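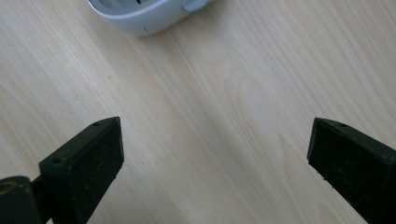
How Does a Robot Choose Its Fingers?

Kids' Workshop > Machines > Grabbing and Holding
Reading time: 6 minutes

Pick up a pencil. Now pick up a grape. You used the same hand for both, and you probably didn't think about it one bit! A robot has a much harder time, because most robots don't get a whole hand. They get a gripper, and very often a gripper has only two fingers.

The two black fingers in our photo are wide open, with lots of bare wood between them. They aren't touching the white plastic thing farther up the wooden surface. The fingers are chunky, with slanted tops, and if you look closely you'll find a small round hole in each one. They've got specks of dust on them too, just like your own fingers after a busy morning.

Thilini Dissanayake tests grippers at a workshop called Drurura, and she holds them in her own hand while she does it. That way she can feel how a gripper behaves before it ever goes on a robot arm. (She says it's a bit like trying on shoes, only you have to walk around the store 200 times.)

She has been comparing two grippers this year. One is called Gil and the other is called Munard. Gil has hard, flat fingers that are very good with boxes and blocks. Munard has softer ones that bend a little around whatever they squeeze, so they do better with round things such as cups and balls, but they can be wobbly with anything heavy.

To make the test fair, both grippers get the same 8 objects, and each object gets picked up 100 times by each gripper. Thilini writes down every drop. Gil dropped the rubber ball far more often than Munard did, and Munard had a terrible time with a can of beans!

Try it yourself: hold two wooden spoons, one in each hand, and lift a sock, then an orange. Now wrap a rubber band around the end of each spoon and have another go. Which objects got easier to lift?

Questions? Write to the Toltulari Kids' Page | © Toltulari | Back to top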